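September, late, kitchen table

Marble again today. I have now looked at so much marble that I see veins when I close my eyes.

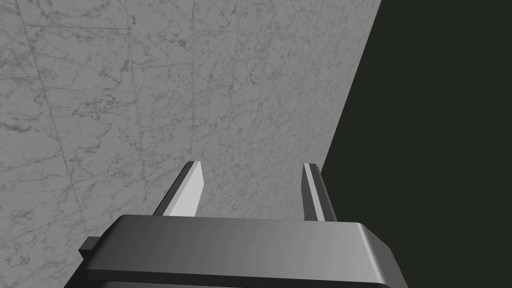 *Marble, with the dark part off to the right.*

So the bathroom. We've been going back and forth on it all summer, and this morning I finally drove out to Rurstead to see the slabs in person at Boda, the stone place behind the feed store. I got there at 9 and the lot was already full! Who buys stone at 9 in the morning? (Me, I guess.)

Tsutomu Chiba walked me around. He's the one I've been calling every other day, and he was nicer about it than I would have been. He ran the hose over a couple of pieces so I could see how they look wet, and I fell for one right away, a pale thing with soft gray running through it. Then he told me the price. It was 700 more than the one I'd picked from the sample box, and that's before anybody cuts it. I made a noise. He pretended he hadn't heard.

I ate my sandwich in the car and called Mom, who thinks we should do plain white tile and be finished with it. She has had the same tile since before I was born and it looks fine, she says, and it does look fine, except for the corner by the tub — she's had a plant standing in front of that corner for years. She also wanted to know if I'd picked up her blue casserole dish from Mizuno's house. I hadn't. I drove over and got it, and stayed too long, and came home with the dish plus a bag of pears that are all going to be ripe on the same day.

The dog had gotten into the recycling while I was out. I swept for a while and thought about grout. Do I want light grout? Everyone online says light grout is a mistake, and then they post a picture of light grout and it's beautiful.

After supper I measured the wall by the window again and got a different number from last time, nearly an inch off, so one of those is wrong and I'm too tired to find out which. The tape measure is older than I am and the first bit of it is all bent up.

Boda will hold the pale slab for 7 days if I put 100 down. I keep picking up the phone and putting it back. I'll measure again in the morning with the good light, then call Tsutomu before he gets busy. Pears for breakfast — and probably lunch.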